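Gripper budget, second pass. Ustero wants 785 for the two-finger unit and another 200 for the mounting plate, quoted on a separate page in smaller type. Nondutach is cheaper and ships in 11 weeks, so we'd have it in time to miss the demo. Fabian Pfister still prefers Ustero. He isn't paying.

Plan is to stay in the simulator until the money clears. Cubes are free in there.

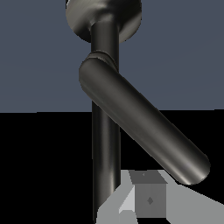

Rudow, August

Straight finger left of the cube, angled one still above it, no contact yet. Want the approach settled before I sign for either. To do: ask Calimlim if their quote includes the cable.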